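# Mesh laundry bags: filling, closing and keeping them

A mesh bag keeps straps from knotting around shirt sleeves and keeps small socks out of the door gasket. It only does that if the zipper stays shut and the bag isn't stuffed full.

## Picking a bag

Fine mesh is for thin things: tights, bras, anything with lace or a loose knit. Coarse mesh lets more water through and suits socks, baby clothes and washable toys. If you only want to own one kind, get the fine one.

Look at the zipper before you buy. A plastic zipper won't rust, and a small elastic cover at the closed end keeps the pull from working loose during the spin. Some bags don't have the cover. With those, put a safety pin through the hole in the pull and pin it to the tape.

## Filling and closing

Lay the bag flat on a table with the zipper facing up. Doing this on top of the machine or against your stomach is how fabric gets caught in the teeth.

1. Open the zipper all the way.
2. Fasten hooks and clasps on the clothes and turn printed shirts inside out.
3. Fill the bag halfway, two thirds at most. Clothes packed tight come out with soap still in them.
4. Smooth the netting away from both sides of the zipper.
5. Hold the tape at one end and pull slowly toward the other.
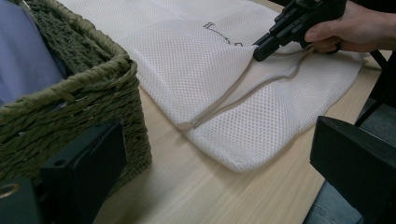 *A fine white mesh bag laid flat, with the zipper running on a diagonal.*

If the zipper sticks, stop and back it up an inch. Mesh tears easily once a thread is in the slider. Rub a plain candle or a dry bar of soap along the teeth, then try again.

## Washing

Put in at least two bags of similar weight, or one bag with a couple of towels. A single heavy bag swings to one side and the machine will stop to rebalance. Keep the spin at 1,000 or lower for anything delicate.

Take the bags out as soon as the cycle ends and empty them right away. Check the care tag before you put a bag in the dryer - many are polyester and should only go in on low, if at all.

## Looking after the bags

Turn them inside out every month or so and shake the lint from the corners. Hang them open to dry. Store them flat with the zippers open, in a drawer or folded over the side of the hamper.

Small holes can be closed with a few stitches of white polyester thread. Once the netting pulls away from the zipper tape, cut the bag up. The good pieces make decent onion sacks or pot scrubbers.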